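Print this page | E-mail this page

Filed under: Ask a Grown-Up / Machines / Ages 8 to 11

Can a robot tidy the kitchen yet?
By Lena Olszewski

Maybe you have a job at home that you do not like. In my house it was putting away the dishes. I had to do it every evening, and I dreamed that a machine would come and do it while I was reading on my bed.

This month we received a letter from a class in Gravley. They asked: "We have a robot vacuum cleaner at school. So why is there no robot that cleans up the lunch room?" It is a very good question, and the answer is longer than I expected.

The short answer

Machines can do some chores very well. Other chores they can do slowly, with mistakes, and with a person standing near. And there are many chores that they cannot do at all, even if a child of five can do them.

What is easy for a machine

A machine likes it when everything is the same each time. Think about a dishwasher. It does not look at your plate and it does not know if the plate was used for spaghetti or for toast. It only sprays hot water for the time that was set. You are the one who does the difficult part: you pick up every dish, turn it the right way and find a place for it in the rack.

The washing machine is the same. It washes, but it has never picked up a sock from the floor.

In factories there are robot arms which have worked for many years. They can lift a heavy car door and put it in exactly the same spot all day long. But the door always arrives in the place where the robot expects it. If you moved the door by the length of your arm, an older kind of robot would close its hand on the air.

What is hard for a machine

Now think about your kitchen counter after supper. There is a cup on its side. There is a spoon under a cloth. Somebody left half a banana. Tomorrow there will be different things, in different places. For you this is boring. For a robot it is like a new puzzle every evening.

To put one thing away, a robot must do 4 jobs, one after another:

First, it must find the thing. A camera gives the robot a picture, but a picture is only a lot of coloured dots. The robot's computer has to work out which dots belong to the pepper and which dots belong to the wall.

Second, it must decide where to hold it. A mug has a handle. A pepper has bumps, and it is shiny, and no two peppers in the shop are the same shape.

Third, it must squeeze the right amount. If it squeezes too little, the thing falls. If it squeezes too much, then you have soup.

Fourth, it must bring the thing to the right place and let go of it gently.

You do all of this in one second, and you can talk to your brother at the same time. Your skin helps you very much. It tells you that something is slipping before you even think about it. Many robots have no feeling in their fingers, or only a little.

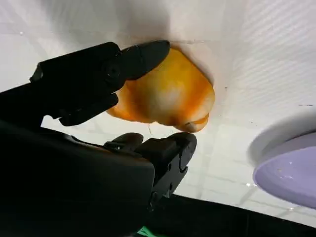
Two black robot fingers at an orange object with the shape of a bell pepper. A lavender plate is on the right.

A robot hand does not need to look like your hand. Many have only two fingers, a little like the tongs that your parents use for the barbecue. Engineers call this kind of hand a gripper. Two fingers are easier to build and easier to control than five, and they are enough for a surprising number of things. They are not so good for buttons, shoelaces or peeling an egg.

Walls and corners make more trouble. When something sits against a wall, you slide your fingertips behind it, or you roll it toward you. A robot has to plan how its fingers will fit without bumping. It is a small thing, but kitchens are full of walls and corners!

How does a robot learn a chore?

I asked Hryhorii Palamarchuk, an engineer who works on robot arms at a company called Cesport. He told me there are two main ways.

"In the old way, you write down every movement," he said. "Go up, go left, close the fingers. It works until somebody moves the bowl."

The newer way is to let the robot learn from examples. A person guides the arm, and the computer saves what the camera saw and how the arm moved. Then the person does it again with the pepper in another spot, and again, and again. Hryhorii's team recorded 843 examples of one chore, putting toy vegetables in a dish. After this the robot was good at toy vegetables. Then they gave it a wet sponge, and it did not know what to do.

"My daughter needed to see it only once," he said. "She was four."

What about shops?

Jarosław Lis manages the back room of a grocery store in Brorkach. His store has a machine that washes the floor by itself in the early morning. He is happy with it. But the shelves are filled by people.

"The floor is flat and it stays where it is," he told me. "The tins are easy too. But come and look at the grapes. A bag of grapes changes its shape every time you touch it."

He thinks that machines will first help with boxes, because boxes have flat sides and sharp corners. Fruit will come later, and he is not sure how much later.

So, are they ready?

For one chore, in one place, with things they have practised on: sometimes yes. For a whole messy kitchen, in any home: not yet. Robots are getting better, and people in many countries work on this problem. It is hard to say when you will have one in your house, and I think you should be a little careful when a video shows a robot doing everything perfectly. The video may be sped up, or a person may be steering the robot from another room. You can ask these two questions each time you see one.

Try it yourself

Be a robot for 5 minutes. You need kitchen tongs, a plate and a few things that will not break: a potato, a sock, a crayon, a piece of dry pasta. Put them on the table, and one of them against a wall or a box.

Close one eye and use only the tongs. Try to move everything onto the plate. Which thing was the hardest? Now put on thick winter mitts and do it one more time. Then ask a friend to tell you each movement, and you may do only what your friend says – nothing more. Write down the words that worked best.

Words to know

Gripper: the part of a robot that holds things.
Sensor: a part that measures something, for example light, heat or how hard the fingers are pressing.
Program: the instructions that a computer follows.

Thank you to Renata Bielecka, who checked the science on this page, and to the class in Gravley for the question. If your class has another one, please send it to us before the end of June.

Contact us | Copyright Diệp Learning Pages | Back to top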